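Household Tasks Project, Villano site
Progress report for September
Prepared by Emanuel Vasiliu

1. Summary

In this period we worked mainly on laundry, as agreed with Nendby in the spring. The question from your side was simple: can the machine do this chore yet in a normal home? My answer for now is no for mixed laundry, and partly yes for towels.

2. Work done

We have recorded 1,315 attempts out of the 3,000 planned. Towels and pillowcases go well, and Eka finishes 70 per cent of them without any help from a person. Clothes are much more difficult. Matei has prepared a set of 13 garments of different weight and thickness, and we use the same set every time so that the results can be compared.

The hardest step is to separate two pieces that lie one on the other. A ribbed knit bunches up into thick folds, and on top of a dark garment with a folded edge it is difficult for the program to decide where one fabric ends and the other begins. The view from the wrist also becomes blurred when there is fast motion, so we have reduced the speed of the arm near the cloth. 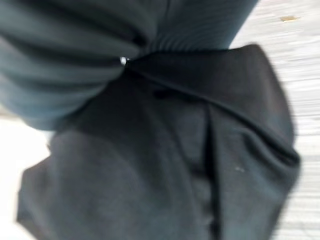
3. Problems

Dark clothes remain our weak point. The program loses the seams and often chooses a wrong place to grip. We changed the lamps twice, with small improvement. One gripper finger was worn and had to be replaced, and we lost four working days while waiting for the part.

4. Next period

We will continue with the remaining attempts, with more dark and heavy clothes among them. Matei will also test a slower first lift. I ask Nendby to confirm the budget for a second pair of fingers before we start on socks.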